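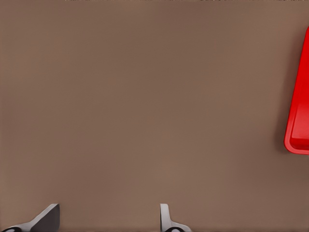 Preguntas frecuentes sobre el kit Kingi de brazo de sobremesa con simulador

Gracias por pasarte por aquí. Hemos reunido en esta página las dudas que más nos llegan al correo y a la tienda de Irkcombe, y las hemos contestado con calma, como lo haríamos si vinieras a tomarte un café con nosotros. Si después de leerlas te queda alguna, al final te contamos cómo localizarnos.

¿Qué es exactamente Kingi?

Kingi es un kit para aprender y practicar la manipulación de objetos con un brazo pequeño de dos dedos. Se compone de dos partes que pueden comprarse juntas o por separado: el brazo de sobremesa, que llega desmontado en una caja bastante pesada, y el simulador Dikero, que se instala en tu ordenador y reproduce el mismo brazo, la misma pinza y una mesa de trabajo sobre la que puedes colocar lo que necesites. Mucha gente empieza solo con el simulador, le coge el gusto y encarga el brazo unos meses más tarde. Nos parece una manera estupenda de hacerlo.

¿Para quién está pensado?

Para centros de formación profesional, para talleres que quieren probar una tarea antes de invertir en maquinaria grande y también para aficionados con paciencia, que son muchos y nos escriben unos correos maravillosos. No hace falta ser ingeniero. Sí conviene haber programado algo alguna vez, aunque sea poco, y no asustarse cuando un ejercicio falla las primeras tardes (a todos nos ha pasado, y a nosotros los primeros).

¿Cuánto cuesta?

El kit completo, con brazo, pinza, fuente de alimentación y licencia del simulador, cuesta 1298 euros, con impuestos y envío peninsular incluidos. El simulador suelto cuesta 44 euros y se paga una sola vez; no es una suscripción ni caduca. Si compras primero el simulador y más adelante te animas con el kit, te descontamos lo que ya pagaste. Solo tienes que indicar en el pedido el correo con el que registraste la licencia.

¿Qué trae el simulador de serie?

Una colección de ejercicios ordenados por dificultad, un editor de mesas y una biblioteca de objetos sencillos: bandejas, cubos, tapas, piezas redondas y alguna cosa más caprichosa que añadió Leonie Kleinschmidt, nuestra responsable de contenidos, y que preferimos que descubras por tu cuenta. Cada objeto permite cambiar el color, el peso y el rozamiento. También puedes importar tus propios modelos en los formatos habituales, con la única precaución de comprobar antes las unidades. Un cubo de dos metros en una mesa de sobremesa da unos sustos tremendos.

¿Puedo ver lo que ve la cámara de la muñeca?

Sí, y te recomendamos de corazón que trabajes con esa vista desde el primer día. La cámara de la muñeca mira hacia la mesa y deja las puntas de los dos dedos asomando por la parte de abajo, de modo que siempre tienes una referencia de dónde está la pinza y de cuánto la has abierto. Al principio desorienta un poco, lo sabemos. Lo que queda lejos de la mano se ve solo en parte, o directamente no se ve, y hay que acostumbrarse a mover el brazo para buscarlo. En el menú de vistas puedes activar además una cámara fija, que muestra la mesa entera desde un lateral, y tener las dos abiertas a la vez.

¿Por qué mi mesa virtual aparece tan lisa, sin vetas ni dibujos?

Porque así viene configurada la mesa básica. Un fondo liso y mate ayuda a distinguir los objetos y permite que los primeros ejercicios funcionen sin ajustar nada. Cuando ya te sientas a gusto, entra en el editor, abre el apartado de superficies y prueba con otras. Verás que los programas que reconocen las piezas por el color empiezan a equivocarse enseguida, y de ahí se aprende muchísimo.

He notado que las sombras tienen el borde difuminado. ¿Es un fallo de mi tarjeta gráfica?

No, puedes estar tranquilo. El simulador trabaja con una luz amplia y suave, y las sombras salen difusas junto a los bordes de los objetos. Si tu programa las confunde con parte de la pieza, baja la intensidad en el panel de iluminación o desactívalas del todo mientras lo depuras. Eso sí, acuérdate de volver a encenderlas antes de pasar al brazo físico – en tu taller habrá sombras, te gusten o no.

¿Lo que practico en el simulador sirve después con el brazo de verdad?

En buena medida, sí. Los movimientos y las órdenes son los mismos, y un programa escrito para uno se carga en el otro sin tocar una línea. Lo que cambia es el contacto. Una bandeja brillante de plástico puede resbalar más de lo que habías previsto, y un borde alto obliga a bajar los dedos con otro ángulo. Evdokia Raptis, que lleva el soporte técnico, suele aconsejar que la primera prueba real se haga con la velocidad al mínimo y una pieza que no te importe ver rodar por el suelo. Nosotros añadimos: calibra la pinza antes de cada sesión, aunque te dé pereza.

La pinza se queda abierta y no responde. ¿Qué hago?

Mira primero si el ejercicio está en pausa; en ese caso el icono de la mano sale en gris. Si no lo está, abre el panel de articulaciones y mueve el control de apertura a mano. Cuando los dedos obedecen ahí pero no desde tu programa, lo habitual es que falte la orden de activar la pinza al principio. Y si no se mueven de ninguna de las dos maneras, reinicia el ejercicio y envíanos el archivo de registro.

¿Qué ordenador necesito?

Uno normal de los últimos años suele bastar. El instalador incluye una comprobación que tarda un momento y te avisa si conviene bajar la calidad de la imagen. Con la calidad baja todo sigue funcionando igual, solo que los brillos y las sombras pierden detalle.

¿Es difícil montar el brazo?

Lleva su tiempo, pero se disfruta. El manual va paso a paso y los tornillos llegan separados en bolsas numeradas. Si prefieres recibirlo montado, nuestro taller asociado, Staner, lo ensambla y lo prueba antes de enviártelo; en ese caso el pedido tarda 7 días más. Pídelo en las observaciones y te mandamos el presupuesto.

¿Qué garantía tiene?

La garantía legal, y además 2 juegos de puntas de recambio para los dedos, que son lo que antes se gasta. Las puntas se cambian en un momento con la llave que viene en la caja.

¿Puedo probarlo antes de comprarlo?

Claro que sí, nos encanta que vengáis. Los sábados por la mañana abrimos la sala de demostraciones de Irkcombe y puedes sentarte con el simulador y con el brazo todo el rato que quieras. Avísanos por el formulario para reservarte un puesto – a partir de noviembre se llena bastante.

¿Cómo os escribo?

Desde el formulario de contacto de esta misma web. Cuéntanos qué versión de Dikero tienes instalada y qué estabas intentando hacer, con todo el detalle que te apetezca. Evdokia lee todos los mensajes de soporte y Leonie contesta los que tratan sobre ejercicios y material para clase.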